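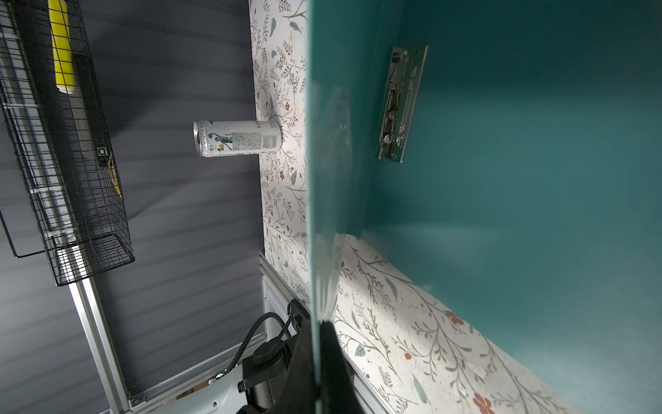

Domenica Leitner wants the robot to be bored by clutter. Her word, bored. Shelves, cables, paper hanging where paper shouldn't hang – the arm should look past all of it and get on with the job.

The method is called Gramura and it came out of Leitner's group at Sonden, a small research outfit on the second floor of an old print works. In short: the arm gets a wrist camera and nothing else. No overhead view, no depth sensor, no map of the bench. It has to work out from what's close up which surface is near, which is far and which edge will take a fingertip.

Most groups do it the other way. Fixed cameras, tidy table, objects spaced out like chess pieces. Leitner did that for years at Oberholzer, where she worked on warehouse picking, and she got tired of watching good numbers fall apart the first time somebody left a jacket on the conveyor.

"You train on a clean table, you get a robot for clean tables," she says. "I don't own one of those."

So the practice sets are a mess on purpose. Patterned paper is the cruel part. Flowers and vines throw off the edge detection, shiny metal throws off everything else. Reflections move when the camera moves, and a wrist camera is always moving. The older software would see a highlight slide along a ring and decide the ring had moved.

Gramura's fix is a slow approach with a wobble in it. The wrist tilts a few degrees, back, then again, and the software keeps only the edges that shift the way a solid edge should. Glare gets thrown out. Printed leaves get thrown out. What is left is a rough sketch of the hard stuff, redrawn at every step, and the finger goes for the nearest piece of it that matches the target.

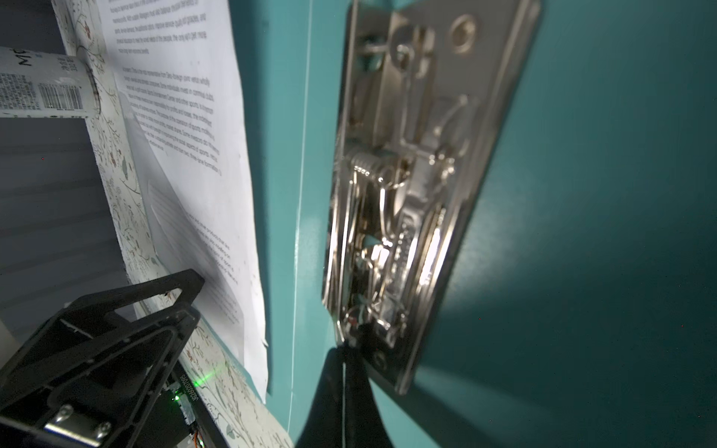 *Fingertip at the lower end of the metal plate inside a teal binder.*

The paper went up in March 2025. It covers 300 practice runs and then 146 test runs on objects the arm hadn't met. The job in each one: put a fingertip on a named metal part, hold, back off. Compared with the group's older setup, missed contacts dropped by a factor of 5. Lever mechanisms and latches did best. Clear plastic did worst, and the paper says so in it's second paragraph, which I liked.

Contact only, mind. No pulling, no opening. Leitner gets a bit short when people skip that bit. A finger in the right spot is step one and she thinks the field has been rushing past step one for a long time.

Other limits. It's slow – seven wobbles on a bad approach, and you sit there waiting. Thin loose sheets still confuse it becuase paper curls, and a curling edge shifts a lot like a solid one. Low light, forget it.

Brarura, which makes sorting gear for archives and records offices, is paying for the next round. Old files, mostly. Boxes of them, rusty clips, folders nobody has opened in decades. Testing starts in July. Leitner has asked them not to clean anything first.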